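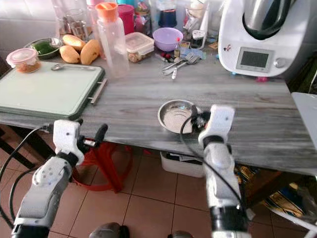 When the management of Noltmont announced that two-armed machines would be introduced in its kitchens, those of us on the preparation staff received the news with reserve. I have worked in institutional catering for most of my adult life, and I have seen equipment arrive with great ceremony and leave by the back door. I now wish to set down what has changed in our working day, as several former colleagues have written to ask.

The first change concerns the hours. Our main kitchen supplies 1000 meals a day, and the early shift used to begin at 4:30 in the morning. The smaller preparation rooms, where special diets and tasting portions are handled, kept the same hours, although their work seldom required it. Those rooms now open at six. For employees with young children the difference is considerable, and two of them have returned to full-time contracts.

The second change is in the nature of the tasks. Moving bowls, setting out cutlery and clearing a counter are duties that no cook ever listed among the attractions of the profession, but they filled a large part of the day. A machine can take on a portion of them. It does so slowly. It also requires that somebody decide where each item belongs, and this has led to more discussion than any recipe in recent memory. Urs Wallner, our shift supervisor, prefers that cutting boards remain on the left at all times. Igor Urbańczyk, who is left-handed, does not. The matter has been settled for now in favor of Mr. Wallner, with a review in December.

I should also mention pay, which was the question raised most often at the staff meetings. The agreement provides that no position will be removed for three years, and that anyone who completes the supervision course moves up one grade. The course is given at the Flilside site and takes three afternoons. I attended in the spring. The instruction was clear, although the printed manual would benefit from a proper index.

Some concerns remain. Apprentices learn a kitchen by tidying it, and I am not certain how they will learn it otherwise. There is also the matter of conversation – a good deal of what held our team together was said over the washing up. Management has proposed a shared break at ten, and attendance so far has been fair.

I have been asked to sit in on the next round of talks about the evening shift. The draft schedule is posted beside the time clock, and comments may be left with Mr. Wallner until the end of the month.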